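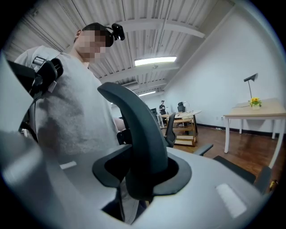
24th August
By Maham Sandhu

Friday at last, and I got to spend the day on the thing I've been looking forward to all month: our hand-held grippers, the tall curved finger against the pair with the cutout fingertips! Asmaa Tazi and I have been arguing over these since the Olivares visit (she likes a big hook, I like something I can aim). We gave ourselves 20 tries each on the office chairs and swapped when our wrists got tired. I was hoping for a clear winner and came away liking both a bit more than I expected, which is annoying when you have to order parts.
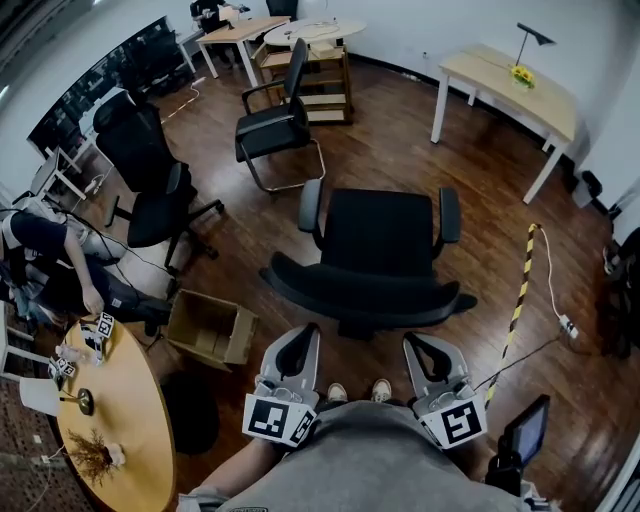 Two grippers, two marker cubes, and the chairs waiting their turn.

My one gripe is still weight. After 9 tries I start to let my elbows drop, and then the tracking gets moody. Asmaa wants to try a lighter shell from Banine next, and I want a softer strap on the backpack. We'll probably do both and argue about it again!

Recent galleries
Cable mess at Gurkside, 32 photos
Flestusier arm, first week
Which wrist camera should we keep?
Asmaa's desk drawer of spare fingers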